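Chores, Still Waiting: A Gallery

Filed under: Home machines, Shop floor

Every few months somebody sends me a link with a subject line like "It's finally happening." I click. A machine folds a towel. The towel was square, clean and already flat, and the clip had been sped up. I have now watched enough of these to have a folder for them, and this page grew out of that folder.

The question I keep asking is a dull one. Can a machine do a chore yet, start to finish, in a place it hasn't been set up for, on a day when the people who built it are at lunch? I mean sweeping, wiping, putting cups away, restocking a shelf, moving a box that has gone soft at one corner. I don't mean welding car doors. Those jobs were handed over long ago, and they were handed over because the factory was rebuilt to suit the machine. My kitchen hasn't been rebuilt to suit anything, including me.

Most of the home work now starts in simulation. You build a room in software, you let the program try its chore over and over, and you report a score. The room below is the sort of place where a lot of those scores come from. I've kept the notes short and put the rest of my grumbling after them.

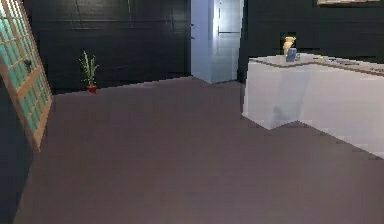

MUDICO TEST ROOMS, 16th June

A computer-made interior with a white counter, a yellow vase and a plant in a red pot over by the back wall. Look at the floor. There is nothing on it between you and that plant. I'd love a floor like that.

The Mudico people publish their rooms so that other groups can run the same tasks in them, and I'll give them credit for that. It beats the private demo. Their write-up lists 200 rooms and 1710 tasks, and a program called Lightfoot is the one everybody is comparing against this summer. Go to the white door, go to the counter, find the vase. Simple stuff on paper, and the scores for simple stuff are very good.

My trouble starts with what "find" means. In the summary, a run counts as a success if the machine ends up close enough to the thing and facing it. It doesn't have to pick the thing up. It doesn't have to put it anywhere. If I sent a teenager to deal with the vase and he walked over and stared at it, I wouldn't mark that down as a win.

Then there is the counter. Past the vase and the small blue thing beside it, there are a few bits lying toward the back that I can't make out at all. Utensils, maybe. I can squint and guess. A machine that is supposed to clear up has to do better than guess, because a spoon goes in one place and a battery goes in another. At this level of detail I don't see how anyone could tell, and I notice that none of the tasks I read asked for it.

ON WALKING ACROSS A ROOM

Getting around is the part that works best, and I'm happy to say so. Floor-cleaning machines have been bumping along under sofas for years. People like them. People also pick up the socks and the phone chargers first, which is half the chore, and then they empty the bin afterward, which is the other half of the half. I have owned two. The second one is in the hall closet.

So when Lightfoot crosses an empty floor in software and gets a high mark, I believe the mark. I just don't think it tells me much about the stretch between my back door and my sink, where there is a mat that curls, a dog bowl and usually a dog.

ON HANDS

Feter sells an arm for small shops, meant for stocking shelves overnight. I asked for numbers and got a sheet that said 700 items placed in a shift. That sounded fine until I read the footnote. The items were all boxes, they came in a set order, and a staff member refilled the feeding tray every 20 minutes. I've stocked shelves. If someone had stood next to me all night handing me the right box the right way up, I'd have been fast too.

What slows a person down on that job is everything else. The torn case. The jar with a sticky lid. The price tag for something the store quit selling. The sheet doesn't mention any of it, and when I wrote back to ask, I got a link to the same sheet.

ON THE WORD "SOON"

Zanix has been taking deposits for a home helper that will "handle everyday tidying." Delivery was supposed to be last December. The page now says it will ship when it's ready, and the list of everyday tidying has gotten shorter. Dishes were on it when I first looked. Dishes are gone. "Light items" is still there, with no word on how light.

I'm not rooting against any of this. I hate wiping counters, and my back would be glad of something that could carry laundry up the stairs. If a machine can do it, I'll pay for it and write a very cheerful page. What I want to see first is one plain video, at normal speed, in a home the company didn't pick, with the mess the family made that morning. Leave in the part where it drops something.

If you have a clip like that, send it along and I'll add it to the gallery. Please no towels.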